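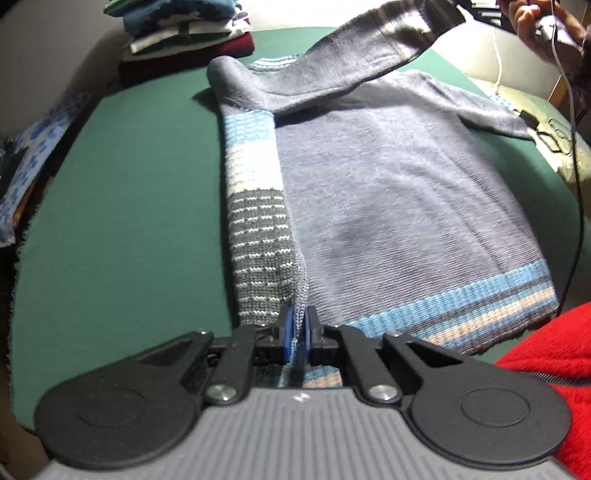
Grey-lavender pullover, striped hem, on the green table.

2 min read

December, 4:10 p.m.

Wool wash trials, continued. The Trerkov detergent is on its second week and I have stopped being polite about it. The label promises a "neutral rinse." Our strips read the rinse water at something closer to dish soap, and the swatches came out feeling like a doormat with ambitions.

Washed 14 swatches at the cool setting, 126 grams of dry wool in total. Lavanya did the weighing because she doesn't trust my zeros. Swatches from the Kulkarni yarn grew lengthwise and shrank sideways, so they are now scarves. The Nondbridge yarn did nothing at all, which is what you want from yarn and makes for a dull page.

Spin speed: we said 600 last month. The machine at Gosidthorpe offers 695 on its display and won't discuss it. I ran 2 loads at that and the edges curled. Serena thinks the curl is from how we pin, and she may be right, but I pinned them, so I'm logging it under spin.

Drying flat on the mesh racks, as before. Afia moved the racks away from the radiator. Somebody moved them back. Afia moved them again and left a note I won't copy out in a lab notebook.

Still to do:
- repeat Kulkarni with half the dose
- fresh pH strips (the old ones agree with whatever you want)
- ask Thenmozhi where the good tape measure went
- remeasure the dry swatches before lunch – not after, see November

Parvathi wants the shrinkage table by the end of the month. It currently has a title.

Recent entries
Pilling, round three
The felted sock, a post-mortem
Tap water hardness, again
Blocking pins: rust notes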